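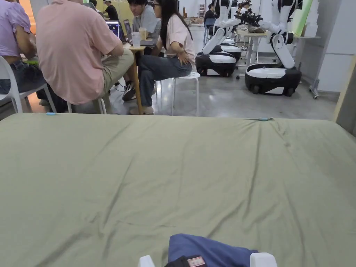
Kelly Leite
Community Moderator, Fillamura Help

Waweru tee collection: purchase limit per member

Could the store confirm how many shirts a member may buy from the Waweru collection at the Bernville shop? The notice I received in May did not state a limit.

Hamisi Massawe
The limit is two shirts per member. Bernville will receive 300 in total. Please present your member card at the register.

Peninah Mrema
I believe Drindthorpe allows 4, but please check with the shop.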